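The Second Life of Wool: Why Small Mills Are Spinning Again

Print this article | E-mail this article

03/12/2023

Five years ago you could not give a fleece away in Cekutetti. Farmers burned them. Buried them. One stuffed a barn wall with them and called it insulation.

Now there's a waiting list. The Skola mill, shut for most of a generation, runs two shifts and still can't keep up. Orders from knitters, mostly, and from small labels that want a farm name on the tag. Kalia, a label with one shop and no ad budget, took 3000 skeins in July and came back asking for more. 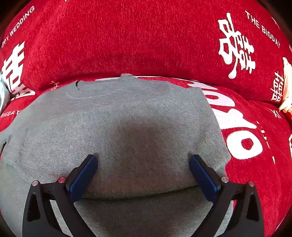
Price is the sore point. A skein from Skola costs three times what the big-box stuff does, and a finished sweater can run past 111 dollars before anyone adds a margin. Buyers grumble – then they pay. Part of it is wear. Good wool pills less, mends well, and dosen't need washing every week. Air it overnight, done.

The machines are the other worry. The carding line at Skola is 60 years old. Parts come out of a scrapyard in Chang or get made by hand. When a belt goes, everthing stops.

And the sheep. Flocks are small, shearers scarce, most of them booked a season ahead. More demand wont fix that quickly. A second mill is planned across the river, if the loan comes through.

Contact us | Copyright 2023, all rights reserved | Back to top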